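Bradier 2.1 review: hand control and planning for two-arm humanoids

Been running Bradier on our humanoid since May. Short version, the hand control is good, the planner is fussy, the docs are bad. Long version below, typed fast between runs so forgive me.

Install

Fine. One package, one config file per hand. Took me an evening, mostly because the joint limits template has the thumb axes swapped and you only find out when you try a pinch. Homa Parsa posted a fixed template on the Ketbridge forum, use that one.

Finger control

Best part by far. Came from Flonley, where every grasp was a preset and you tuned it by hand untill you hated it. Bradier gives you per-finger targets plus one stiffness slider for the whole hand. Fingers hanging straight down over the floor used to be my worst pose for self-collision warnings, thumb in front of the last finger, constant false alarms. Now it just checks the actual shells. Ridged palm cover and the bellows on the thumb aren't in the stock model though, you have to pad those yourself. I went with 6 mm. 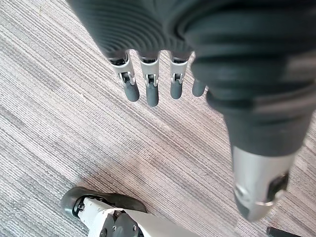
Perception

Mixed. Wrist view is half thumb in some poses and the masking tool deals with that ok. Striped carpet is another story. Depth got noisy along the stripes and I logged 984 bogus "obstacle" points in one session before I found the floor plane setting (buried under Legacy, why). After that, clean.

Pale objects on light wood, like slippers on a shoe rack: segmentation finds them but merges two that overlap. There's a split threshold. Default is too low.

Planner

Slow start, almost 400 ms before anything happens, then quick. It likes to go under things. Ask for a reach to a shelf and palm up near the front edge is its favorite answer, even when a top grasp is right there. You can weight against it. The weights have no units and no examples. Kamran Daneshvar at Dehghan sent me his file and I still don't understand half of it, but I use it.

Other arm stays folded if you tell it to, which I do.
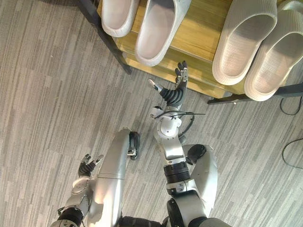
Right hand palm up at the rack edge, left arm folded back.

Logging

Great viewer, scrubs smooth, both arms on one timeline. Export is CSV only. My biggest log was 2,889 lines and it opened no problem.

Gripes

No undo in the pose editor. Cables aren't modeled at all, so keep your own keep-out zones. Support replys are slow but they do reply.

Verdict

Buy it for the hands. If you mostly need planning wait for the next version, or borrow somebodys weights file like I did.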